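Treto opens bookings for its kitchen data days

Apr 20, 2023

I've been moaning for ages that small teams can't get decent handling data without buying half a lab, so I was pleased to hear that Treto is now renting out its hand-held gripper kit by the day. Bookings opened this morning, at £600 a day with the table set up and a trained operator included.

I went along to the Penrose unit for a go, and Misaki Amano, who runs the sessions, put me straight on to soybeans in a steel pot. Beans are horrible things to grab! The jaws have sloping orange pads, and you soon learn to come in slowly and keep your wrist still.
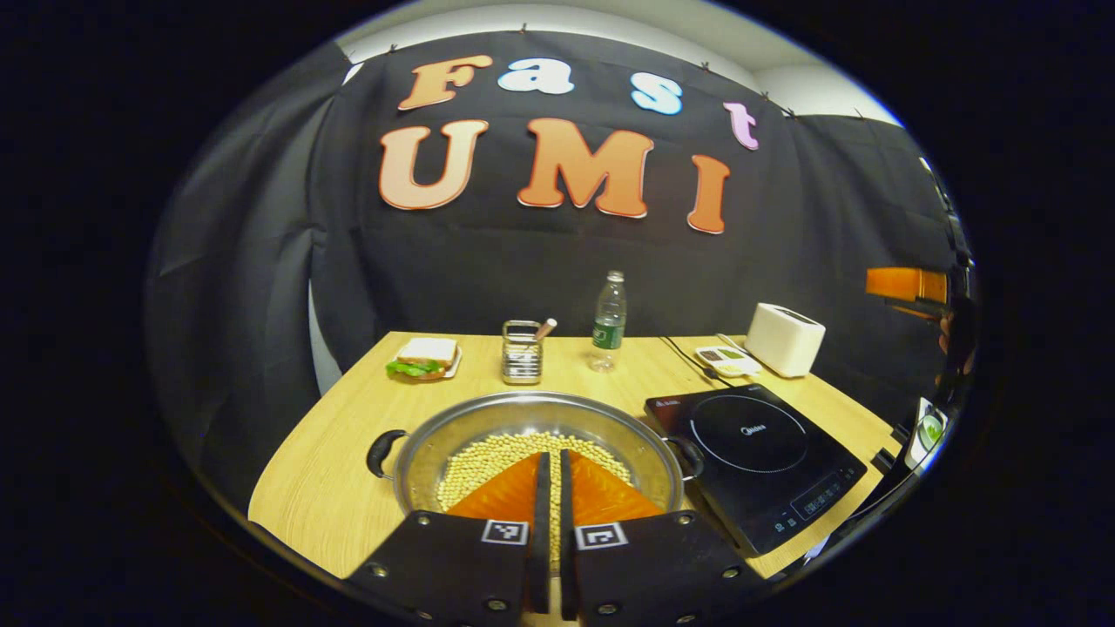 What you get afterwards is the video plus the tracked hand path, sent over within 3 days. Ieuan Griffiths at Kendesance, who booked a trial week before the launch, came home with 81 usable runs and reckons he'd have had more if he'd planned his tasks better – fair enough, I was the same.

My one grumble is the grip. It's fine for an hour, then your thumb starts to complain (mine did, anyway). A lighter handle is due in June, and I'd wait for that if you're booking a full week at £3260.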